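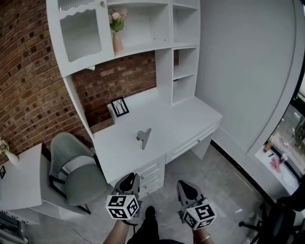
Subject: Re: [handheld-wg] Draft 4, section on scene reset and marker checks

Behrouz,

Comments on your message below. I have cut the parts I agree with.

Behrouz Tehrani wrote:
> Section 3.2 says the operator shall confirm that both marker cubes
> are clean and fully seated before each episode. At Trukura we run
> 100 episodes per shift at one desk. A check before each one costs
> more time than the reset itself. I would move it to once per block
> and let the tracking log catch the rest.
>
> Also, 3.4 uses "workspace" for both the desktop and the whole
> piece of furniture. Which is meant?

On 3.2: a block is fine as the unit if the block has an upper limit. The draft has none. The tracking log catches a lost marker. It does not reliably catch a cube that has turned slightly on its mount, and that error goes into every pose after it. In the Skamamside trial we had to drop 154 episodes for this, all from one operator on a Saturday. Proposed text:

3.2 The operator shall check the seating of both cubes at the start of each block and after any contact between a gripper and a fixed surface. A block shall not exceed 25 episodes.

The contact clause matters more than the number. Desks with a hutch are the worst case we have. The operator reaches into a cubby, the cube is wider than the fingers, and it meets the shelf edge before the fingertips get to the back.

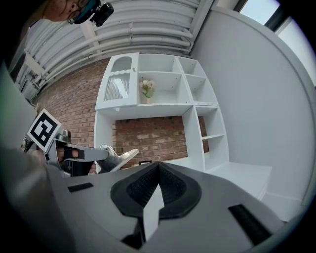 For the same reason I would add a note to 3.2 that shelf height should be compared with cube height, not with finger height, when a task is written. Roya Ahmadpour has a table of clearances for the Flirness units and can post it if there is interest.

On 3.4: you are right, the word is used two ways. I suggest "work surface" for the horizontal area where objects are placed, and "workspace" for everything the fingertips may enter, open shelves included. Decorative items such as vases and picture frames then fall inside the workspace and have to be listed on the scene sheet even when the task never touches them. Shahla Hashemi asked for this in October and it was left out of the minutes.

Two smaller points:

5.1 – "head camera shall be level" cannot be met by anyone who is looking down at a desk. Replace with "head camera shall keep both grippers in view during manipulation."

5.3 – the wrist strap is required in the text but missing from the checklist in Annex B. Please add it.

I have no objection to the rest of section 5. If there are no further comments on 3.2, Shahram can put the new wording into the next draft.

Lajos Pálfi
Taheri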